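Ticket 272
Subject: Dish rack – plates leaning, dowel loose, marks on paper
Product: Dullance compact plate rack, white wire with wood dowel
Opened by: Verena Auer
Assigned: Engelbert Stöckli, Rainer kitchen goods support
Status: Waiting on customer, then closed (see end)

9:10 am, V. Auer
Hi, bought the small white rack from your Cevcombe store in November. Two problems. Dinner plates lean over to one side and the last one slides forward against the dowel. Also the dowel turns in my fingers when I lift the rack by it. Is it meant to? Not in the leaflet. Leaflet only has the care symbols and a drawing.

9:34 am, E. Stöckli
Thanks Verena. Few things to check first:
What size are the plates, and are they flat or coupe (the curved kind, no rim)?
Does the rack rock when empty, on a flat surface?
Anything under it – mat, towel, tray?
Are you lifting by the dowel with plates in?

9:51 am, V. Auer
Plates are Doden, coupe, the big ones. Didnt measure. Rack stands on a silicone mat with ridges. Yes I lift it by the dowel, with plates in, thats what I thought it was for.

10:05 am, E. Stöckli
OK. Dowel is not a handle. It's there to stop the plates at the front. Some turn a little, some are tight, both fine. Turning isn't a fault. Coming out of the wire is a fault. Please lift from the bottom wires, both hands, plates out first.

Try this pls:
1. Take the mat away. Dry the counter.
2. Set rack down empty. Press each corner.
3. One plate in, middle slot, face toward the back.
4. Add the rest one at a time, biggest at the back.
Tell me at which step it goes wrong.

10:48 am, V. Auer
No mat: no rocking on three corners, the fourth one ticks a bit. Step 3 fine. Step 4, second plate leans on the first. Third one I gave up. The ridges on the mat were making it worse for sure, it was sitting crooked the whole time. Still not happy with it.

11:02 am, E. Stöckli
The tick: foot wire slightly bent, can happen in the box. Lay a folded dish towel on the counter, rack upside down on it, push the high corner gently with your palm. Small pushes. Check on the counter after each one. No pliers, they chip the coating and then you get rust.
Leaning: coupe plates that big are thick through the middle, they need every other slot. The loops were spaced for flat plates. I'll flag that the product page doesnt say so, because it should.

11:40 am, V. Auer
Ok pushed it, tick is gone, took four goes. Every other slot works but now it holds hardly any plates. Kind of pointless for a family? Also one of the loops looks to me like its further back than the others. Can you tell me what they should look like, upright or tilted? Cant find a decent photo on your site, only the one with flowers in front.

12:15 pm, E. Stöckli
Upright. Stand at the side, eye level with the counter, and line the loops up one behind the other. If one is clearly off, same trick with the palm, at the base of the loop and never at the top. Rack, empty:

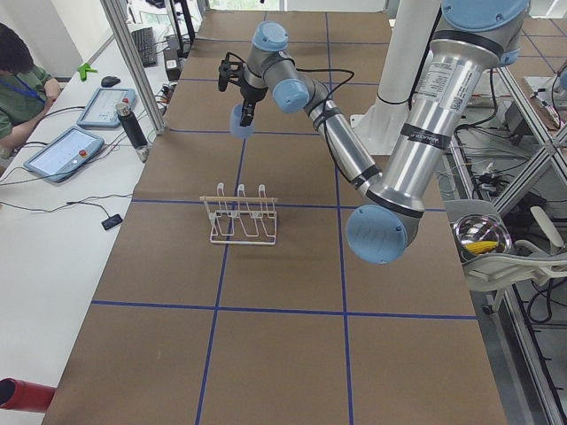
Can the rack go in the dishwasher to get the water spots off?
Wipe it by hand, the dowel is wood and swells if it soaks. Warm water, a drop of dish soap, then a dry cloth on the wire. For hard spots use white vinegar on the cloth, wire only, and rinse.

12:58 pm, V. Auer
Ok. Loops look fine now I compare, it was me looking at it crooked. Spots came off with the vinegar. I'd still like to swap for something wider if thats possible. Box is gone, receipt I have.

1:20 pm, E. Stöckli
Swap is fine without the box. Bring rack + receipt to Cevcombe, quote ticket 272. Ask for the wide one, slots are further apart. Bring one of the Doden plates and try it in the display rack befor you take it home. Price difference gets settled at the till.

Internal note, E.S.
Product page: add "flat plates" and "do not lift by dowel". Same complaint as ticket 133, coupe plates there too. Leaflet drawing shows a hand near the dowel, ask for a new drawing.

4:35 pm, V. Auer
Swapped. Wide one holds all of them. You can close it.

4:41 pm, E. Stöckli
Closed. Leaflet note still open on our side.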